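I've now read the 30-day "no recipe" cooking plan that's been passed around all month, and I have some complaints. Thread, I guess.

1/ The pitch: stop following recipes, cook by instinct, save money, waste less. Fine. I like three of those things. But the plan is 52 pages long and page 9 is a recipe. It's called a "flavor path." It has ingredients and steps. Come on.

2/ The author, who goes by Farno, claims the average household throws out 283 pounds of food a year. Which households? Counted by whom? There's a footnote, and the footnote goes to Farno's own newsletter, where the same number appears with no footnote at all.

3/ Also the savings. $3,720 a year! I went back through my grocery receipts. If I saved $3,720 a year on groceries I'd have to stop eating sometime in September.

4/ Week one is "learn your pantry." You take everything out, wipe the shelves, and put it back "by mood." I did it by mood. I couldn't find the cumin for two days. It was under "bold." The paprika was under "warm." I'd love to hear the case for that.

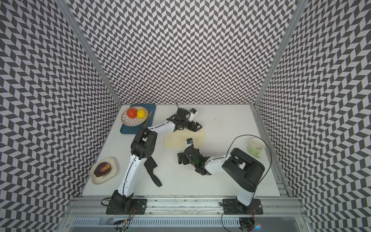 5/ Week two is the soup week, and I'll be fair, the soup was good. Onion, carrot, the sad half of a cabbage, a can of beans, a parmesan rind. But my grandmother made that soup every Monday and she never charged anyone $30 for it.

6/ What bugs me is the word instinct. Orvokki Harju cooks without recipes because she cooked with them for forty years first. She knows what a cup of rice does. Hand that same plan to my nephew and you get rice you could patch a driveway with.

7/ Someone's going to say I'm missing the point and the goal is confidence. OK. Hiếu Phan made the same argument to me over lunch and he made it better than the book does. His take is that people quit because they're missing one ingredient and order a pizza instead. I buy that. That's a paragraph, though. You could print it on a magnet.

8/ Week three tells you to stop tasting as you go and "trust your nose." No. Absolutely not. I tried it with lentils and I had a head cold. Salt them, taste them, salt them again. I don't know who this advice is for.

9/ The testimonials are odd too. Four of them use the phrase "my kitchen finally feels like mine." Word for word, all four. Maybe it's a very catchy phrase.

10/ Stuff I'm keeping: freezing herb stems in a bag for stock. Putting the leftovers at eye level in the fridge. Writing the date on things with a marker. My mother did all of this and I ignored her, so that one's on me.

11/ Stuff I'm not keeping: the mood shelves, the "flavor journal," and anything involving a grain bowl with cold peas.

12/ Did I waste less food? A bit, maybe. I was also writing down every single thing I threw out, and I suspect that's most of it. You'd get the same result from a pencil and a piece of paper taped to the trash can.

13/ Week four is a dinner party with no plan. Ilze Mägi has already asked if she should eat first. I told her yes.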